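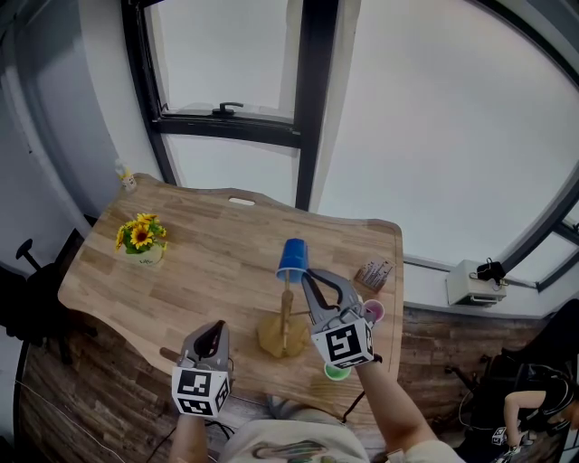 Two hand-held units in use at a cup stand, marker cubes fitted.

Huvau Hand-Held Gripper Pair

The Huvau pair is a set of two operator-held grippers for recording two-handed tabletop work and for comparing jaw shapes before an arm is chosen. The operator holds one unit in each hand and does the task directly. Position and jaw opening are logged together, so the same run can be reviewed later or replayed on an arm that carries matching jaws.

Each gripper is gray and carries a white cube printed with black fiducial markers. The cube moves with the gripper body and gives the tracking camera several faces to read as the wrist turns. Tracking needs at least one full face in view. Two faces give steadier angle readings, and we recommend setting the camera height with that in mind.

What is in the kit

Two gripper bodies, left and right
Two marker cubes with screws
Two data cables
One calibration board
One hard case

Specifications

Weight, each unit: about 400 g without cable
Maximum jaw opening: 100 mm
Logging rate: 33 samples per second
Power: from the data cable
Jaw mount: two screws per finger, Huvau or Oncombe pattern

The jaw opening sensor is zeroed in software. Close both jaws fully, hold for a moment, and press the zero key. Repeat after any change of fingers.

Choosing jaws

Curved jaws are supplied as standard. They suit cups, bottles and other round items, and they center a thin-walled cup without much squeeze. Flat jaws are sold separately and do better on cards, packets and small boxes. For mixed work, fit one of each and put the flat pair in the hand that does less lifting.

Oncombe fingers fit the same screw holes but sit slightly farther forward. If you use them, select the Oncombe profile before recording. The profile changes the tip offset only; it does not rescale the opening.

Bench comparison

The Callumport bench ran the pair against the Asadi single-trigger gripper on a cup task: take a cup from a stand, set it down, put it back. The two products were run by the same operators, 462 runs in total.

The Huvau trigger has a longer pull, and operators took more time to get used to it. Once they had, they made smaller corrections near the stand. The Asadi unit closes faster and is easier on the hand over a long session, but its short pull makes a light grip hard to hold. Lost tracking was similar for both. Most of it came from one cube passing in front of the other — a layout problem that a second camera largely removes.

Setup notes

Place the main camera above head height and tilt it toward the work. A head-worn camera can be used as a second view. Bright windows behind the table may lower marker contrast, so lock the exposure before the first run.

Route cables toward the operator and leave enough slack for a full reach. Do not wrap them around the handle.

Wipe the cube faces with a dry cloth. Solvents lift the print, and a scratched face should be replaced.

Ordering

HG pair, curved jaws
HG pair, curved and flat jaws
Spare marker cube, left or right
Oncombe adapter screws, pack

Spare cubes are side-specific. State left or right when ordering, and run the calibration again after fitting.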